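The packaging lead at Litel in Grastetstead sorts returned and spent packs by hand on a grey bench, Mondays only. "Printed board is the awkward one," she said. "A coated sleeve creases but it doesn't lose its print, so you can still read what it held." Last month's log ran to 1154 items, 47 of them biscuit sleeves. Glass is kept apart from board - a rule carried over from the old Barbier site.
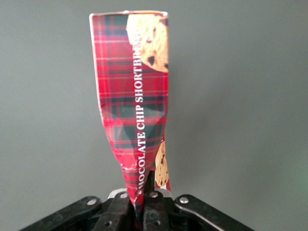
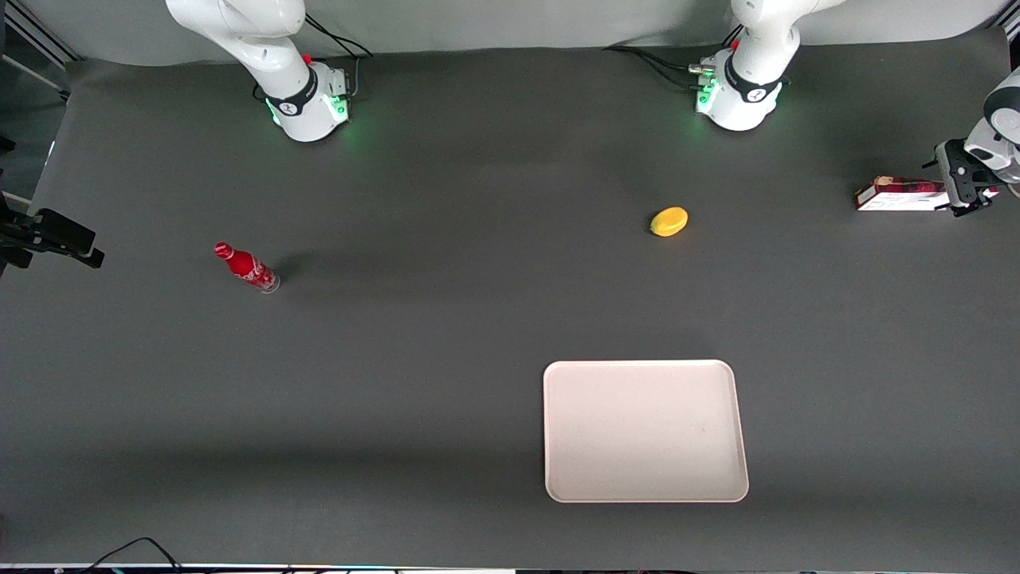
Does a crushed sleeve go in a different bin from a flat one?

"The same bin. We flatten it first if the creases allow, and it goes in with the cartons. Only food residue sends it elsewhere."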